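Sachets, sticks and other skinny packets

The drawer under our kettle was a disgrace. Coffee sticks, sugar, soup sachets, half of them bent, one leaking. Fixed it in a lunch hour, bits below.

Tip everything out first. Wipe the drawer. Check dates, chuck anything past it - I had a gravy from July, not saying which one.

Then get a shallow plastic tray with dividers. White's good, you can see the crumbs. Mine has rounded corners so a cloth gets right in, no gunk. Three sections is plenty for most people. 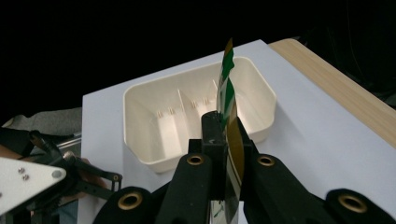 Sort by how often you grab it, not by flavour. Daily stuff in front. Long flat ones go in on their side edge, printed side facing you, so you can flick thru them like files. Short fat ones get their own spot or they slide under everthing.

Tray skating about when you open the drawer? Square of non-slip mat underneath. Colour doesn't matter, nobody sees it.

Big boxes of 100 or 200 stay in the pantry. Only top up the tray when a section's nearly empty - overfill it and the drawer jams.

Torn ones go in a jar with a lid. Use those first.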